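List archive | Thread index | Previous by date | Next by date | Search

Subject: Re: Nillon donations and the published return
From: Huia Grimshaw

Thanks for setting this out so clearly. I have been through the same return and can answer two of your three points, I think. I've left your message in below for anyone who missed it.

> Has anybody on the list looked at the latest donation return for the
> Trundach council seats? Nillon is down as giving to both of the main
> groups, and to one of the independents in Grilholm ward as well. I can't
> find a company address for it anywhere in the return. I also can't tell
> whether the money was given before or after the candidates were
> confirmed, and that makes a difference to which limit applies. Lastly,
> does anyone know if the Biwott money is the same money under another
> name? The two sums are very close.

On the address first. The summary sheet leaves it out, but the full return has it on the second page of the annex, in the column headed "registered place". You have to ask for the annex at the front desk. They gave me a copy the same morning and did not charge for it. It runs to 20 pages and most of them are blank forms.

On the timing, Nillon made 7 separate payments. Two came before the candidates were confirmed and the other five after. The five are what count towards the ward limit, and by my adding up they stay under it in every ward, Grilholm included. The two early ones went to the party groups, not to any one candidate, so they fall under the general rule. I don't like the general rule much, but it has been followed.

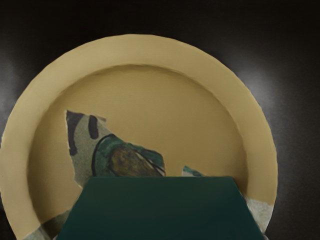 Page last changed: December

The Biwott question I can't settle. The sums are close but they are not the same, and the dates don't match either. Biwott is listed as a members' association with 113 members, and an association of that size only has to give the name of one officer. The officer named is not a director of Nillon as far as I can find. That leaves open whether Nillon's people are also members of Biwott. The return would not show it, and nobody has broken a rule if they are.

What I would like to see is a question put in writing to both groups before the next full council meeting. It should ask whether they knew of any link when they took the money. I would keep it to that. Last time we sent four questions in one letter and got a reply to the easiest one.

I am less worried than you are about the independent. She declared the payment within a week and read it out at the Grilholm hustings - I was there and took notes. The two main groups waited until the return was due. That is allowed, but voters had already sent in their postal ballots by then, and it seems to me the stronger complaint.

If someone has the return from the election before this one, could they check whether Nillon appears in it? My copy is missing the Trundach pages. A scan would do, or just a yes or no.

I can draft the letter if people are content with the single question. Please reply to the list and not to me alone, so that it all stays in one place.

Huia

Contact the list owner | Copyright remains with the authors of messages | Back to top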